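What the new arm means for the packing bench

February 3, 2018

So I've been at Karside going on five years now, packing wooden alphabet blocks into sets, and a few people have asked me what's going on with "the robot." (Hi, Mom.) Short version: we're getting one, it's going to work the sorting step, and I still have a job!

The longer version is that since September a couple of us from the bench have been sitting in on the planning, which mostly means looking at the simulation on a big screen and saying things like "you'd never put the board there." The software is called Vinen and I've gotten weirdly fond of it. You can swing the view all over the place, and they've even given the room baseboards and a cork board. 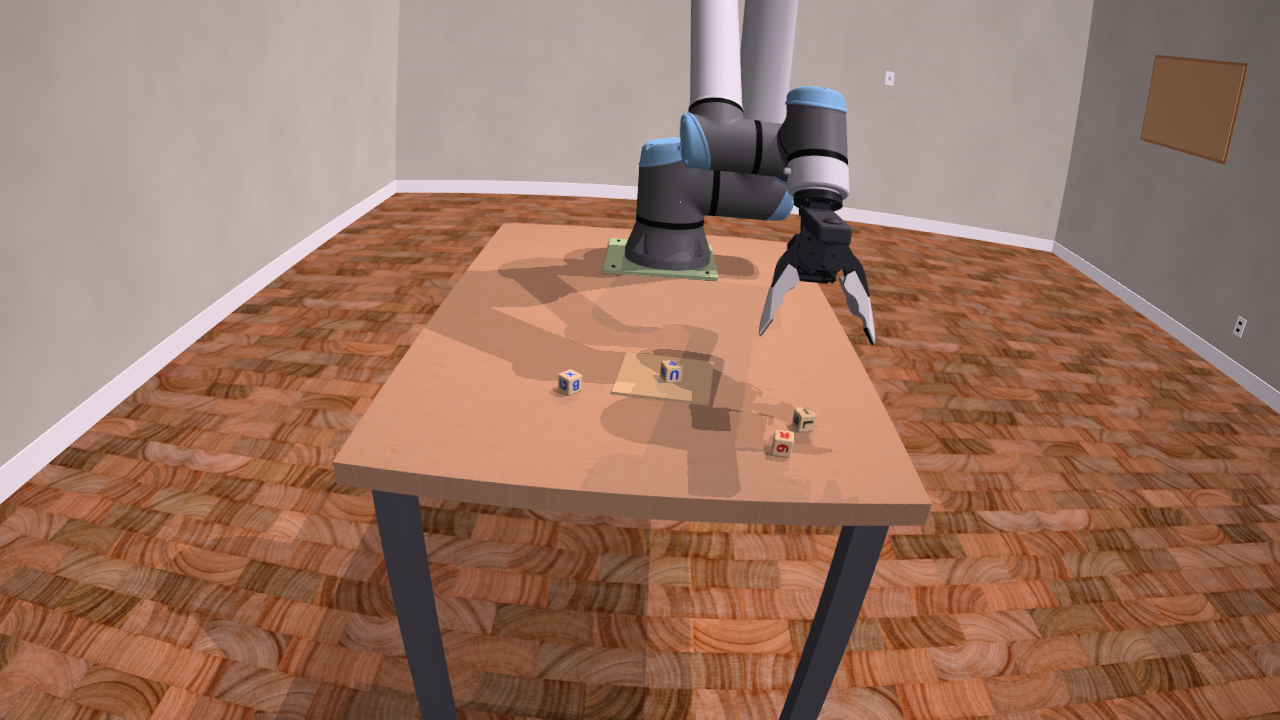
Letter blocks, the square board and the arm in Vinen.

My first worry was speed. We do up to 890 sets on a good shift, and a set is a lot of little cubes to turn over and check. Briser, the company doing the install, kept talking about cycle times and I kept talking about my wrists, and we sort of met in the middle. The arm gets the pick and place. We get the checking, the odd orders and the boxing, plus a bench that's finally the right height for me (I'm short, it's been a whole thing).

What I didn't expect was how much they'd ask us. Which block do you grab first? Do you care which way up the letter lands? I had never once thought about it, and then I talked for an hour. 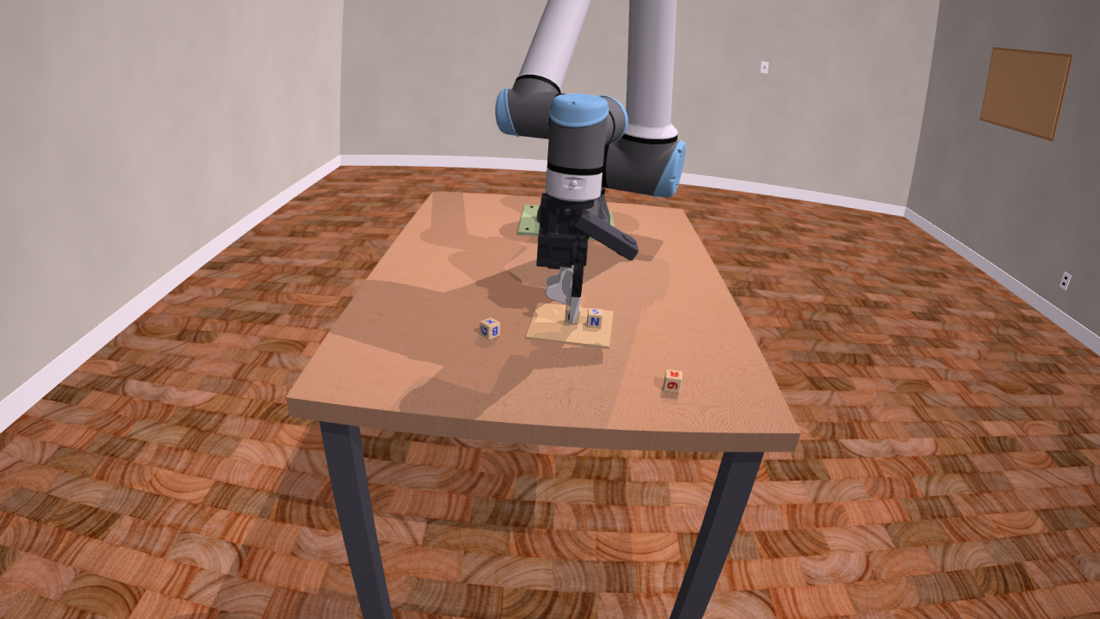

Not everyone's thrilled, and I get it. Two people on the late shift have asked to move over to shipping, and the overtime we used to count on before the holidays is probably going away. I'll miss that money. The company says there are no layoffs, and we have that in writing, but I've kept my copy of the letter all the same.

Training is 5 mornings, paid. I've done two so far, and I can now pause a run, step it back and move the board without calling anybody over. My kid thinks this is the coolest thing I've ever done.
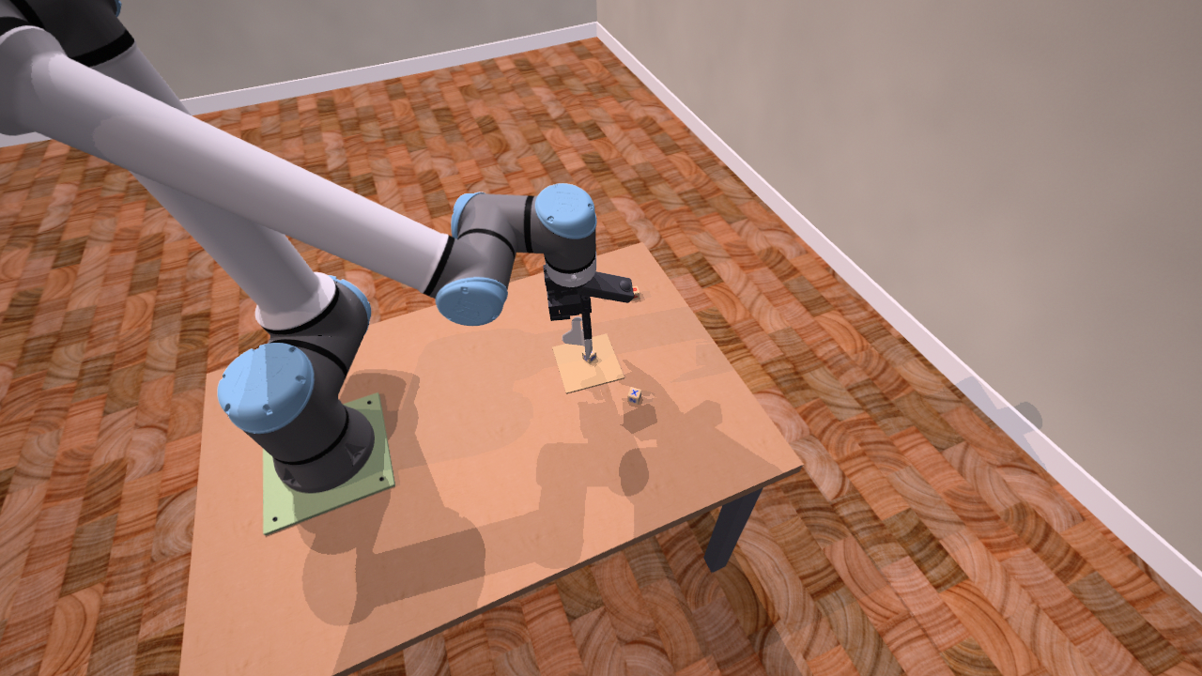 Recent posts

Mykhailiuk Street bakery, finally open again
500 buttons and no coat
My commute in 1,317 photos
Soup for people who hate soup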